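Hard Water, Soft Water and the Commercial Dishwasher

The water supplied to Prarneck comes from boreholes in limestone, and it arrives at most kitchens in the town with a total hardness of 200 milligrams per liter, expressed as calcium carbonate. By the usual scales that is hard water, though not exceptionally so. For a commercial dishwasher it is enough to put a visible deposit on the heating element within a few weeks if the softener is out of service.

The engineer interviewed for this article has worked in water treatment for most of a career, first on boilers and now on catering equipment. The employer, Kolia, maintains softeners and dishwashers at 111 sites, mainly school kitchens, care homes and staff canteens. We met at the firm's workshop on a November morning.

The first subject was the vocabulary. Temporary hardness is the part that comes out of solution on heating, when bicarbonate breaks down and calcium carbonate precipitates. Permanent hardness, mostly sulfates and chlorides of calcium and magnesium, stays dissolved when the water is heated, but leaves solids behind when the water evaporates.

"A kitchen sees both and calls both of them limescale," the engineer said. "The element gets the carbonate. The glassware gets whatever was in the last drop of water that dried on it. Those are two separate faults, and a softener cures the first one completely and the second one only in part."

The explanation is in the chemistry of ion exchange. A softener swaps calcium and magnesium for sodium. The total quantity of dissolved salts is almost unchanged, so a drop that dries on a glass still leaves a residue. Sodium residue is easily soluble and wipes off with a damp cloth, where calcium carbonate needs an acid. Kitchens that want glasses with no marks at all need reverse osmosis or full demineralization on the final rinse, and these cost more to buy and waste some water.

"I ask people to wipe the mark with a wet finger," the engineer said. "If it goes, it's salts. If it stays, try vinegar. If vinegar moves it, that was scale. If vinegar does nothing, you are looking at starch, protein or damage to the surface, and the water has nothing to do with it."

Starch is the most common of these. It builds up as a thin, dull film on bowls and plates when the wash tank runs too cool or the detergent is underdosed, and it is frequently reported as a water fault. A drop of iodine solution turns the film blue-black, which settles the question in a few seconds. The item must be washed again afterward.
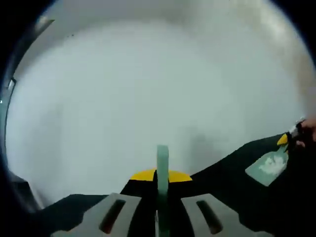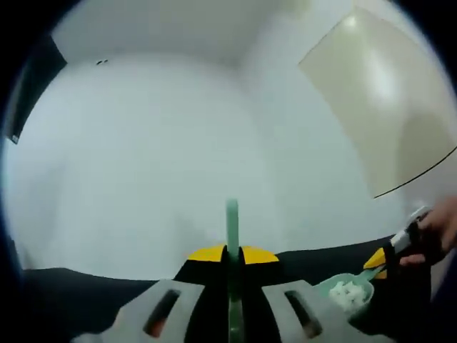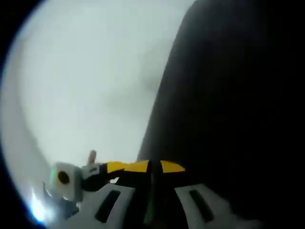 First picture: the pale inside of a bowl, with a faint darker smudge low down, left of center.

Sizing

The softener most often fitted by the firm is the Urkska, a single-cylinder unit with a metered valve. It counts the water passing through and starts a regeneration when a set volume is reached. On Prarneck water the valve is set to 3,000 liters. The resin will have removed 600 grams of hardness by that point, and some capacity is held in reserve.

Each regeneration uses 2 kilograms of salt. Brine is drawn through the resin bed, the calcium and magnesium are displaced and sent to drain, and the bed is rinsed before going back into service. While this is going on, a single-cylinder unit either passes hard water or passes none, depending on how the bypass has been arranged.

"That is the setting I check first," the engineer said. "Regeneration belongs at two in the morning. If the clock has been wrong since the last power cut, it may be regenerating in the middle of lunch, with raw water going straight to the machine. The kitchen has a full salt tank and a display with no fault on it, and they have scale."

A twin-cylinder unit avoids the problem by keeping one bed in service while the other regenerates. The firm recommends one wherever the dishwasher runs late into the evening or where there is no predictable idle period. The older Kudo twin units are still found in hospital kitchens and can be kept going as long as valve seals are available.

Salt

Questions about salt take up a large share of service calls. Tablet salt and granular salt are chemically the same for this purpose, and the choice depends on the tank. Fine table salt should be kept out. It packs down at the bottom and restricts the brine draw, and it often contains anti-caking agents.

The other common fault is a bridge, a crust of salt that forms across the tank and leaves a hollow space underneath. From the lid the tank looks full. The brine below is weak or has no salt in contact with it, and the resin is only partly regenerated.

"Push a broom handle down, gently," the engineer said. "If it stops and then suddenly drops, you had a bridge. Break it up, leave it overnight, and run a manual regeneration before you call anyone."

Testing

A titration kit is sufficient for routine checks. Drops of reagent are added to a measured sample until the color changes, and the hardness is read from the drop count. The sample should be taken from a point after the softener and before the dishwasher, with the tap run first to clear standing water. A reading after the machine is of no use, as detergent contains agents that bind calcium and will interfere with the result.

Test strips are cheaper and less exact. The engineer accepts them for a yes-or-no check but will not set a valve from one. Strips that have been stored open in a humid kitchen are thrown away.

We asked about magnetic and electronic conditioners, which are clamped to the incoming pipe and need no salt. The answer was cautious. "I haven't measured a benefit on a dishwasher. The hardness by titration is the same before and after, which the makers will tell you themselves. Their claim concerns how the crystals form. I can't test that in a kitchen, so I don't fit them."

Descaling

Where scale has already formed, the usual agents are citric, phosphoric or sulfamic acid. The machine is emptied, refilled, dosed and run without crockery, then drained and rinsed twice. Acid descaler must never be mixed with a chlorinated product, and the automatic detergent feed has to be switched off for the duration. Aluminum trays should be taken out beforehand.

A heavily scaled element may fail shortly after descaling. The deposit has kept the metal beneath it running hot, sometimes for months, and the sheath is already weakened. The firm now warns customers of this in writing and carries a spare element to any descaling job.

The workshop accepts water samples from kitchens in the Prarneck area in a clean, filled, tightly capped bottle, labeled with the sampling point.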